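Funding > Grant holders > Landeg Lunch Club > Progress report

Grants Reports Contacts Sign in

3 min read

Landeg Lunch Club: second progress report, to the end of December

Prepared by Nest Gittins for the Galtham Community Food Fund

This report covers the second half of the grant. The first report set a target of 300 hot meals for the period. We served 282. The shortfall came from one Friday when the boiler at Landeg Hall failed and the session was called off. Soup and rolls went out to the regulars we could reach by phone, and those are not in the total.

Attendance has been steadier than in the first half. Most people now come every week, and the bus change in Valgate has helped those on the far side of the river, who used to have a long wait on the way home. We moved the start from noon to 12:30 to match the new timetable.
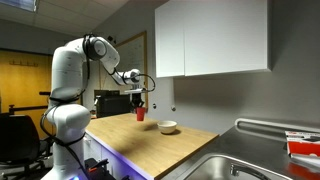
Food costs were under budget through the fall and over it in December, mainly on meat and butter. We dealt with this by putting a bean or lentil dish on the menu every other week. The lentil pie went down well. The bean stew did not, and we have dropped it. Overall we expect to finish the year close to the food line in the original budget, with a small amount to move from printing if you agree.

Ana continues as cook. She has passed her food safety certificate and now does the ordering as well, which has cut waste on bread and salad. We had planned to hire a second cook for cover but had no suitable applicants. The post will be advertised again at 16 hours a month instead of 15, with the travel time paid.
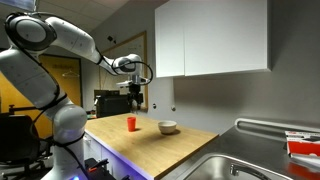 Transport is still the weak point. The minibus we share with the day center is off the road for repairs more often than we would like, and taxis have used up most of the contingency. We have asked two local firms for a fixed price and will send you both quotes when they are in. If neither is affordable, we would like to talk about using part of next year's grant for mileage payments to drivers with their own cars.

We asked everyone who eats with us what they would change. The main requests were larger print on the menu, a choice of dessert, and less noise from the chairs. The menu is done and the chairs now have felt pads.

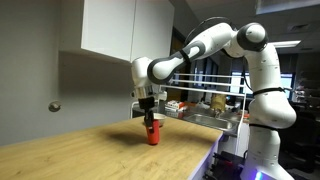 Hywel Vaughan wrote that he would sooner have a hot dessert every week than a choice of two cold ones, and that the custard should come in a jug so people can pour their own. We will try both next month.

Still to do before the final report: fill the cover cook post, settle the transport question, and get the boiler serviced. The hall has agreed to pay for the service but has not given us a date. Receipts for the period are attached in the usual order.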